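August, Komden shop notebook
Delivery van charging, second round

Ran the van on the Dratstead loop again with the battery held to 70 percent at the start. Same driver mode as last time, heater off, tires set cold in the morning. 17 kWh used for the loop by the van's own display. The wall meter read higher, as before, so from now on I'm logging the wall figure and putting the display figure in the second column.

Bokell charger tripped twice at the high setting. Dropped it one step and it held through the afternoon. Breaker was not hot to the touch. Still want to see the Bokell wiring sheet before we go back up. 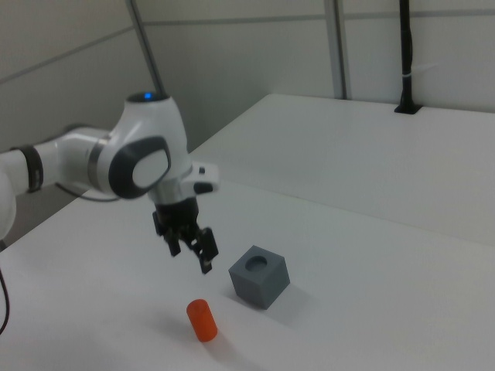

Odometer on the van is 1,177 miles since the new pack went in. Loss per charge looks worse on short top-ups than on long ones, but I only have 4 long ones to go by. Need more before this goes in the report to Hämäläinen.

Fuel log for the old diesel van is missing its July pages. Check the glove box, then the fuel card statements.

Next: full charge overnight on the lower setting, read the wall meter at 6 a.m., repeat the loop with a loaded van. Sandbags are fine for weight.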